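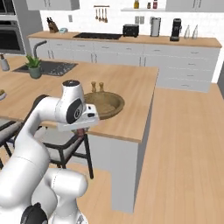

4. Checking the gripper zero in the Mornum kitchen cell

The Flomau calibration page says the gripper zero only needs doing once. Don't believe it. Ours drifted after every model update, and a small offset matters most in a pose like this one, with the fingers just above the edge of the island counter and the wooden bowl close by. The simulator may report "no contact" there. Treat that as an opinion.

1. Pause the simulation and load the Rafferty arm profile.
2. Set speed to 4 percent. The default is 100, and I have yet to hear a good argument for it.
3. Open the gripper fully. Wait for the status line to settle – the green light comes on too early.
4. Jog down in single steps until the contact count changes. Write down the height.
5. Back off and repeat from step 3. If the two heights disagree, reload the counter mesh and start over.
6. Save under a new name.

Note: "Auto-zero" in the Mamon menu skips step 5. Kerstin Hinrichs ran it against the manual method and got a different answer each time.

Caution: Do not copy a simulated zero to a real arm. Vilgot Kristiansen has asked for a lockout. As of build 284 there isn't one – check the target name yourself before pressing Send.

If error 37 appears, restart the physics server. The help text blames the cable. There is no cable.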